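Last updated January 9, 2025

Textiles and Everyday Life – Unit 7
Reading cloth by hand: grain, weave and drape

Welcome back! This is my favorite unit of the whole course, and I hope the handout shows why. We spent the fall on fiber (where it comes from, how it gets spun). Now we get to the moment when yarn turns into cloth, and everything starts behaving differently depending on which way you pull it.

Start with grain. The warp runs the length of the loom and is held tight while the weft goes over and under it. Take a scrap from the class bin and pull it along the warp, then along the weft, then on the diagonal. That stretch on the diagonal is the bias, and it's wonderful stuff – a plain cotton that seems stiff as paper will suddenly hang in soft folds.

Three weaves to know for April:

Plain weave: over one, under one. Muslin, poplin, most bed sheets.
Twill: each row steps over by one thread, so you get slanted lines. Denim is the one you already own.
Satin: long floats on the surface, few crossing points. Shiny, slippery, and it snags if you look at it wrong.

Irén Bíró's chapter on the Nuvcombe mill is the main reading. Do the part on the sample books first. The mill kept 569 swatches, and the weavers' notes beside them are a joy (swatch 112 just says "too proud, will not fold").

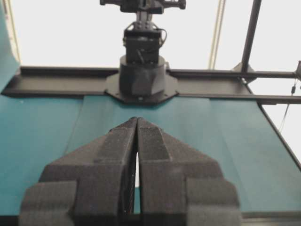
Drape is harder to pin down than weave, because so much goes into it: how thick the yarn is, how tightly it was twisted, how close the threads sit, what finish was put on afterward. Two twills with the same thread count can hang in completely different ways! Hold your sample by one corner and watch where the folds begin.

For next time, bring a piece of woven cloth from home at least 10 inches square. Old shirts are perfect. Mark the warp with a pencil arrow, and write down which weave you think it is before you check it with the magnifier. Zane Ķēniņš has the extra magnifiers if yours is missing.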